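Progress report to the Budent fund
Project: Shared kitchen in Rawashdeh House
Date of report: 28/06/2023

Since our last report in November, the kitchen on the ground floor has been in regular use. In this report we explain what we did with the second part of the grant, what is still open, and what we ask from you.

1. Cleaning and care of the kitchen

The cooking groups told us that the work after the meal was not well divided. Pots were washed, but the sink itself and the surfaces next to it were left for the next group. We have now written a short cleaning plan, which hangs on the inside of the pantry door. Each group finishes with the sink: first the food remains are taken out, then the basin is wiped, and then the rim and the tap. A sponge for the sink may not be used for dishes. We bought new sponges, cloths and gloves from the supplier Zoter, in three sizes of glove, as the old ones were too large for many of our members.

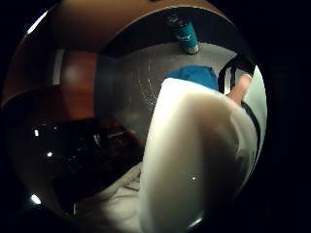

Skurkoro asked at the last users' meeting whether the sink should be cleaned before the meal too, and said that the morning group does it already without being told. The meeting agreed to this. It takes little time, and the line is added to the plan.

The round steel basin stays. In our first application we had foreseen a larger double sink, but the plumber advised us that the present drain would need to be moved. We prefer to keep this money for the ventilation.

2. Use of the kitchen

In this period 14 groups cooked in the kitchen, and 70 persons are now registered as users. This is more than we expected for the first year. The evenings are nearly full, while the mornings still have free places. We have written to the language school next door and we wait for their answer.

3. Money

For cleaning materials, gloves and two lockable storage boxes we spent 1,375 from the grant. The receipts are attached in the order of the budget lines. The amount for small repairs is not yet touched, with exception of a new hinge for the pantry door.

4. Difficulties

The delivery of the storage boxes came 21 days late. During this time the groups kept their dry goods in the office, and this was not comfortable for the staff. The extraction fan is still loud, and two groups have complained of it. We have asked for an offer for repair and will send it to you as soon as we receive it.

5. Next steps

We will review the cleaning plan with all groups after the summer break. We also ask for your permission to move the unused part of the sink budget to the ventilation. The form for this change is attached, and we would be thankful for a reply before the kitchen opens again.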